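Shop news: the grippers at Cidside finally close straight
Posted in Workshop, Builds

If you've walked past the back table at Cidside this December and wondered why I was muttering at a piece of white board, I have news. The hand-held grippers are done enough to use! Both of them, left and right, and they've been grabbing small stuff all evening without me reaching for a hex key every ten minutes.

Quick catch-up for anyone new. The project is called Skutis, and it's a pair of grippers you hold in your hands, so that you can do an ordinary chore with them and record how you did it. Later on the recordings go to an arm that's supposed to learn the chore. Haris Stojanović is building the arm side (it's called Osagie and it lives at his house, half wired). My side is the hands. I said it would take me two weekends and it took most of the fall, which my family will be happy to confirm.

The trouble was the fingertips. The first set I printed came out a hair off, so the two pads met at the bottom and stayed open at the top, and anything thin just slid out. I tried shims. I tried tape - don't try tape. In the end I redrew the pads as plain blocks, printed them again overnight and put threaded inserts in the arms so I could swap tips without chewing up the plastic. Total spent on the redo was 19 dollars, mostly filament.

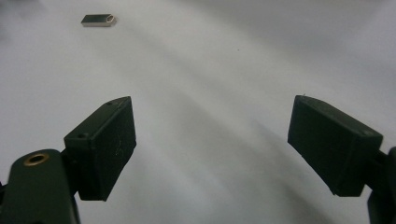 Jaws wide open over the white surface, with a small metal piece up at the left. The scuffs on the pad are staying.

Small metal parts are still the hardest thing to pick up. They're slick and they lie flat, and you have to come in lower than feels natural. Cherry Mae Sarmiento is much better at it than I am. She does nails for a living and has the steadiest hands in the building, and she had the knack in one evening while I was still chasing a spacer across the table. Her advice was to stop squeezing so hard, so I put a softer spring in and everything got easier. Thanks, Cherry Mae!

Next came the drawers. I wanted a chore with some pulling and pushing in it, and a parts organizer was the obvious pick - little clear drawers, light enough to slide, fussy enough to show up any slop in the jaws. Pulling one open is pretty easy now. Shutting it again without shoving the whole organizer backward takes both hands and some patience.
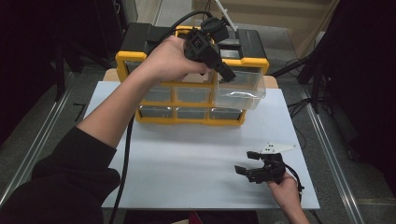

Drawer practice at the yellow organizer, one gripper in each hand.

So far we've logged 544 tries, good and bad, and kept all of them. Haris wants almost 1000 before he'll even switch Osagie on, and he wants more people doing the holding so that it doesn't only learn my habits (I hook everything from the left, apparently). If you can spare half an hour in the evening, come by after seven and I'll set you up. You don't need to know anything about robots, and long sleeves are fine.

Still on my list: the cables. They drag, and I keep catching one with my elbow. I'd like to run them up over the shoulder on some kind of clip. If anybody has a bag of those leftover from another build, leave it in my cubby, please.

The files for the new tips are in the shared folder under Fliltanico, which was the old name for this thing and which I never got around to changing. Print them solid.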